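Buying a laundry-handling arm: the questions I keep getting

I run a self-service laundry with a wash-and-fold counter at the back, and since I started talking about putting a robot arm on the loading side my inbox has filled up. So I've put my answers in one place. I'm a laundry person with a spreadsheet (quite a big spreadsheet by now), so take it in that spirit!

Do I need to replace my washers and dryers first?

No, and please don't let anyone talk you into it. Ours are ordinary commercial stacks with a dryer on top and a washer underneath, and the arm has to work with those. What you do need is a tape measure. Write down the height of both doors, which side the handle is on, and how far each door swings out. I sent Hillix a drawing with the dryer door hinged on the wrong side and lost a fortnight to it. My fault entirely.

How much should I set aside beyond the arm itself?

I put 30 per cent on top of the quote and I've used nearly all of it. Spare gripper fingers, a proper base, an electrician, some floor marking, and a second visit from the installer when we moved a bench. The fingers are the bit people forget. Jeans are hard on them, what with zips and rivets and thick seams, so ask what a replacement pair costs before you ask anything else.

Two fingers or something fancier?

Two, for me. I had a lovely demo from Claltura with a suction head and it was brilliant on flat pillowcases, but most of what comes through my door is denim and towels. Take your own washing to any demo, the heavier and more crumpled the better. Mine went in a bin bag on the train.

Can I rent one?

Yes, Ogundipe will do a rental of up to 13 weeks, and I'd say go for it if you can stomach the monthly figure. Do check who pays for the collection at the end, though. It was in the small print of mine and it wasn't me, thank goodness.

Will it press the buttons too?

It can be taught to, but I left that out of my first budget. Our machines have their own panels and customers are used to them, so I only priced picking up, loading and unloading. You can always add the rest later on.

How long should I plan for setting up?

Longer than the quote says! I blocked out Saturday evenings after closing and that still wasn't enough. Plan for slow, fiddly sessions with one garment at a time, and put your own hours in the budget as a real cost. I left mine out in the first version and it made the whole thing look much cheaper than it was.

What would you do differently?

Get the service contract priced at the same time as the arm. I did it afterwards and had no bargaining power at all. And I'd have bought the wider fingers straight off, as the narrow ones are sitting in a drawer.
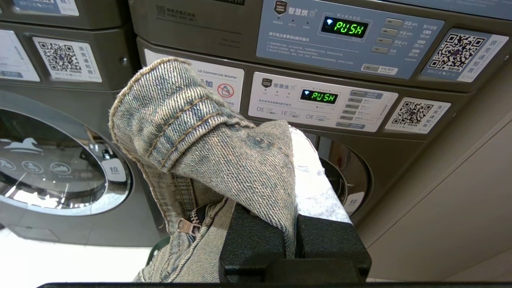 Jummai Haruna: Could you say a bit more about the service contract? We've been quoted for call-outs within 30 hours and I can't work out if that's any good for a shop our size. I'd also add insurance to your list of extras, as ours wanted the arm named separately on the policy and the premium went up before it had even been delivered.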